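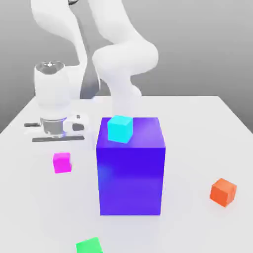

The open day at Gavoto, and what I wanted from it

October 27, 2022

Went to the Gavoto open day on the Tultberg site. Free parking, bad coffee, long line for the badge. I'm writing this fast because I have a shift tomorrow and if I leave it till the weekend I'll get polite about it.

What they showed us, mostly, was blocks. A white arm over a white table, on a big screen, all of it simulated. Large blue-violet cube in the middle, a little cyan one sitting on top of it, other little ones on the table, magenta, orange, green. Colors like a kids' toy catalog. There was a real arm as well, behind glass in the next room, but it was switched off the whole time I was there and the young guy at the door said ask at the desk. The desk said ask at the door.

So my opinion, since this is where I put them. An open day should open something. Thirty-seven of us in that room, I know becuase they read the badge list out, and I would bet most of us work with our hands or used to. Packing, sorting, line work. We came to find out if this thing is coming for our building and when. We got the blocks and a slide with the word Clerar on it in very large letters. Clerar is the software. I think. They said it so many times it stopped being a word.

I don't have a problem with simulation. People in my comments always assume I do. My nephew learned to drive a forklift on a simulator for the first week and he's a better driver than me. You try a thing a thousand times where a mistake costs nothing, fine, good, that's sense. The presenter had that on a slide too, 1000 tries overnight. OK. But how many of them came out right? I asked. He said it depends on the task. I said that task, the one on the screen. He said they'd be happy to follow up by email.

No email yet.

Here is my gripe in short form. A cube is the easiest thing in the world to hold. Flat sides, same size as its neighbor, bright color, plain gray behind it. Nothing at my work looks like that. At Gaillard, where I did eleven years on returns, a box comes back crushed, taped twice, with somebody's shoe in it. Half the job is deciding what you're looking at. Show me the arm with that. Show it failing at that! I would have gone home happier having seen it drop something and a person explain why.

The woman next to me disagreed, and she had a point so I'll put it in. She teaches shop at the high school. She said you start kids on square joints, you don't start them on a chair, and no one calls that cheating. True. But she doesn't hold an open day for the square joint and hand out pens saying the future of work.

And the future of work was the title, on the pens and the banner and the bag. That's what bothers me more than the cubes. Call it "what our students and engineers are up to this year" and I'd have clapped. I liked the thing about the small cube up on the big one, having to come at it from above and not knock it. A fellow from the back explained it in the break, over the coffee, no slides, and it was the best 3 minutes of the day. Why was he not the presenter.

They got 30 minutes for questions and used half of it on a video we'd already seen in the lobby.

What I'd ask for if they do it again, and they said June. Turn the real arm on. Bring out a table of junk, returns, whatever, I will personaly donate a box. Say the number, good or bad. And put somebody up there who has stood on a line, next to somebody who wrote the code, and let them argue a bit in front of us.

I'd go back for that. I'd even drink the coffee.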